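Grikham Off-Road Club Members' Forum
Regulations and Technical > Side-by-Side Classes

Thread: Proposed change to the refuelling rule for the Grikham endurance round

Clerk_Aaltonen
Posts: 3408
14th February

Members are invited to comment on a proposed amendment to the supplementary regulations for the April endurance round. The full text will be sent to registered entrants once the consultation has closed. The substance is as follows.

1. Every side-by-side vehicle shall make one compulsory stop in the main service park, lasting no less than 3 minutes, measured from the line at the entry gate to the line at the exit gate.
2. Refuelling shall take place only within that stop. Remote refuelling at the Flimach crossing will no longer be permitted.
3. The penalty for leaving the service park early shall be the time saved plus 20 seconds.

The club has considered the reports of the marshals at Flimach, where spectators and crews have been sharing one narrow track. Comments should be confined to the proposal. Matters concerning the motorcycle classes have their own thread.

Ville Aaltonen
Clerk of the Course

northbank_sxs

Thank you for publishing this in good time. Our team supports points 1 and 3 and objects to point 2.

The course is 80 kilometres a lap. A standard tank in the production class will not complete two laps at racing speed if the ground is soft, and on this course it is generally soft in the lower valley. Removing Flimach means that every production entrant must stop at the end of the first lap, while the open class, with larger cells, may choose its moment. That is a sporting advantage given to one class by a safety rule.

J_Dolezal

I would respectfully disagree with the previous contributor. The two classes are scored separately. An open class vehicle choosing its moment takes nothing from a production class vehicle, except in the overall result, and the overall result carries no championship points.

I have served as a marshal at Flimach. The refuelling bay there is a strip of grass with a ditch on one side and the racing line on the other. Crews carry cans across the access track while vehicles are coming off the hill. I should be content never to see it used again.

Jozefína Doležal

northbank_sxs

The separation of the classes is noted, and I accept the point as regards points. The overall trophy does nevertheless matter to sponsors. I would ask the organisers to consider allowing a larger fuel cell in the production class for this round only.

Clerk_Aaltonen
Posts: 3409

A larger cell would require a change to the class regulations, which cannot be made by supplementary regulation. The request is recorded and will be passed to the technical panel for the following season.

quarry_lane_racing

May I raise a separate matter under point 1. The proposal says that the stop is measured from line to line. It does not say by what means. Last season the gate times were taken by hand at the exit and by transponder at the entry, and the two clocks did not agree. We received a penalty for a stop that our own recording showed to be long enough. We did not protest, as the result was not affected, but a rule with a penalty attached must have one clock.

Michalik_Timing

I reply on behalf of Michalík, who provide timing for the round.

The previous contributor is correct that two methods were in use. For this year both gates will be read by transponder loops connected to one timing computer, and hand times will be kept only as a reserve. The loops will be laid across the full width of each gate, so a vehicle passing close to the barrier will be read in the same way as one in the middle.
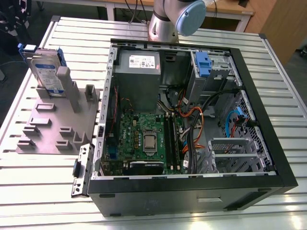 Entrants are asked to fit the transponder no higher than the lower frame rail and clear of any metal skid plate. A great many missed readings on side-by-side vehicles come from units tied to the roll cage at head height. If a unit has been fitted in the same place for several events without trouble it may stay there, provided that it is read at scrutineering.

quarry_lane_racing

That answers my question fully and I am grateful. Will entrants be able to see their stop time before they leave the gate?

Michalik_Timing

A countdown display at the exit gate has been requested by the club. We have not yet confirmed it. Crews should rely on their own watches until told otherwise.

gidex_owner

I drive a Gidex two-seater in the production class and would like to offer a different view on point 1. Three minutes is too short. With belts to be loosened, a driver to climb out, a fire marshal to be in position and the fuel to go in, an ordinary family crew will be hurrying, and hurrying is the very thing that the rule is intended to stop. Five minutes would cost everyone the same and would remove the temptation.

northbank_sxs

I cannot agree. The figure is a minimum. A crew that wants five minutes may take five minutes.

gidex_owner

A crew that takes five minutes when its rivals take three has lost two minutes. That is not a free choice in a race.

J_Dolezal

There is merit in the suggestion. I would only observe that the service park at Grikham has limited room, and a longer stop means more vehicles standing there together at the end of the first lap. Might the entry gate become a queue? If the organisers can answer that, I would support the longer stop.

Clerk_Aaltonen
Posts: 3410

The organisers have discussed a longer stop. The concern is the one raised above, namely the number of vehicles in the park at one time. The lane between the entry gate and the first bay is short, and a queue there would reach back to the course. We will look again at whether the bays can be set at an angle to make better use of the ground, and I will post the revised plan in this thread.

In the meantime point 2 will go forward as drafted. Point 1 remains open for comment. The wording of point 3 will be amended to state that transponder times are final unless a fault is recorded by the timekeeper.

quarry_lane_racing

Would the clerk also confirm whether changing a tyre is allowed during the compulsory stop, or only before and after fuelling?

Clerk_Aaltonen
Posts: 3411

Tyres may be changed during the stop, but no work of any kind may be carried out while the fuel cap is open.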